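So the bin picking planner finally stopped driving me nuts, and I want to write down what fixed it before I forget (I always forget).

Quick recap if you missed my January post: Clikwood is the little grasp planner Gisela Jara and I have been building. It takes a point cloud, spits out grasp candidates, scores them, and hands the best one to the motion side. Easy, right? Except it kept picking grasps right next to the bin wall and then the path check would throw every single one out. On my worst run it went through 759 candidates and came back with two. Two!

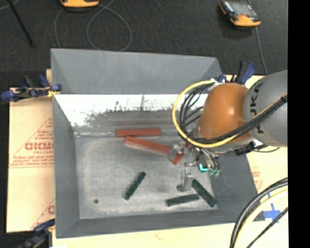
Anyway, Gisela's idea was to stop treating the walls as one fat box and use the real sloped mesh. I grumbled, because meshes are slow, but she was right and I owe her lunch. I also moved the wrist check ahead of the finger check, and planning dropped to nearly 29 milliseconds on my old laptop.

Next up is shiny metal, which still punches holes in the depth data. I've got a median filter half working on a branch and I'll push it Friday if the tests go green!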